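Small business owners' help board > Hiring and pay

Can't find people at the pay I can afford. Do I raise everyone, or buy the machine?

Posted by Marjolein_at_Tenberg, January 25, 2018

Hello all, and thank you in advance for reading this, because I have a feeling it's going to be a long one. My husband and I run a small shop called Tenberg. We do light assembly and packing for other companies: somebody sends us parts, we put them together, test them where they need testing, box them and send them on. We've been at it a good many years and I still love it most mornings.

The trouble is people. I have had two openings on the packing side since last April and I can't fill either one. I've advertised in the paper, I've asked at the high school, I've offered a bonus to anybody on our crew who brings in a cousin. The folks who do come in for an interview are perfectly nice, and then they call back a couple of days later to say the warehouse out by the highway is paying more. I can't even be mad at them.

So my husband says raise the starting wage to match. But if I do that, a brand new person walks in making the same as a lady who has been with us since our oldest was in diapers, and that isn't right, so now I'm raising everybody. I sat at the kitchen table with the calculator and it comes out to 800 dollars a week more than we pay now, before the payroll taxes. Our biggest customer, Desmet, has us on a fixed price through the end of their contract, so I can't simply pass it along to them.

The other road is a machine. A salesman from a company called Jeto has been by to see us and he'd love for me to lease a case packer from him. He says it would do the work of both empty positions. I've never leased anything bigger than a copier! It scares me a little, and I worry that my crew will look at it and think they're next.

Has anyone been down either of these roads? I'd especially like to hear from people with a small crew, as most of what I read seems to be written for places with their own personnel department.

Wouter Peeters

Hi Marjolein, and welcome. I could have written your post myself a few years back, so let me tell you how we handled it, and you can take whatever is useful.

First of all, please don't think of the raise as money that just disappears. Before you compare it to anything, write down what the empty chairs are costing you now. Overtime is the easy one, you'll find that in your payroll records. Then there are the jobs you've turned down or delivered late, and the hours you've spent interviewing people who went somewhere else. When I did this for our place I was honestly embarrassed that I hadn't done it sooner. The overtime alone was covering most of what a raise would have cost, and my people were worn out besides.

Second, the thing you're describing with your long-time lady has a name, wage compression, and you are right to take it seriously. You don't necessarily have to give everybody the same bump, though. What we did was bring the starting rate up to where people would at least come in the door, then set small steps above it for years with us and for which jobs a person could do. Our senior people stayed clearly ahead of the new hires, the total came in well under the across-the-board number, and everyone could see on one sheet of paper how it worked. Do run your steps past whoever does your payroll before you announce them.

Third, go talk to Desmet. I know you said fixed price. Read the contract again anyway, all the way to the back, and look for anything about changes in labor or material costs. And even if there's nothing there, a customer who depends on you would usually sooner hear "we need to talk about next year" in good time than find out from a late truck. Bring your numbers along and be friendly about it. The worst they can do is say no, and then at least you know what to plan around.

One more and then I'll let you go. Ask the people who turned you down what it would have taken. I used to assume it was always the hourly rate. Two of ours told me it was the start time, they had children to get to school, and moving one shift by 60 minutes got us both of them. That didn't cost me anything but a little pride.

Warmest wishes to you and your crew, and do let us know what you decide.

packingmom_112

Raise the pay. We waited too long and lost our two best people to the same kind of warehouse you're talking about. Training new ones cost more than the raise would have. Sorry I don't have numbers for you, my sister keeps the books.

Cor De Graaf

Evening, Marjolein. I'll speak up for the machine, or at least for looking at it properly, and I hope Wouter won't mind, because I agree with nearly everything he wrote.

I ran the floor at a company called Adum until I retired, and we went through a stretch just like yours, when anybody who wanted a job already had one. We raised wages first. It helped for almost a year, and then the other shops raised theirs and we were right back where we'd started, only with a bigger payroll. What got us out of it in the end was a mix. We leased one piece of equipment for the dullest, heaviest job in the building, and we put part of the savings into pay for the people who stayed. They were glad to see it come, to tell you the truth. There wasn't a soul in that building who had ever asked to be put on taping cartons.
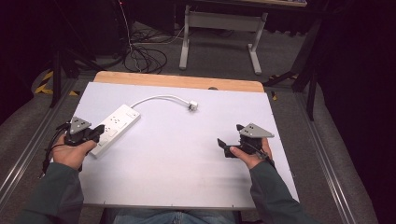
Whether a machine pays for itself depends a great deal on which job you hand it, and I'd spend more time on that than on the salesman's brochure. Boxes that are all one size, stacked the same way all day long, are a good bet. Anything soft or floppy is another story. Think of a plain white power strip like this one, with its thin cord wandering off across the board to a little plug at the other end. The hard body of it is easy enough to pick up and set in a carton, but a cord never lies the same way twice, and somebody has to gather it up before it goes in. A person does that without thinking. So if a good share of what you pack for Desmet has cords or bags or loose straps on it, I'd keep those jobs with your people and price the lease only against the cartons that are truly alike. My guess is you'll find it covers one of your two openings and not both, and you should do your arithmetic on that basis.

Now, about the lease itself. Ask Jeto for the full monthly figure with service included, and ask what happens if you want out early. Ask how long it takes to change over from one box size to another, and then ask to visit a customer of theirs who has had the same model for a while, and talk to the person who runs it, on a coffee break if you can manage it. I learned more from one of those visits than from all the meetings put together. Also have your accountant look at leasing against buying, as the tax side can be quite different and it changes from year to year. I'm no expert there and wouldn't want you going by what I remember.

As for your crew, tell them early, before the salesman comes back with his tape measure. If you can promise that no one loses their place over it, say so plainly and put it in writing on the bulletin board. Then ask which of them would like to learn to run it, and pay a bit extra for that. We had a fellow who'd been packing for ages and hardly said two words to me in all that time, and he turned out to be the one who wanted it most. He was still running it when I left.

Good luck, and feel free to write me through the board if you'd like my old list of lease questions. It's in a folder in the garage somewhere and it would do me good to go and find it.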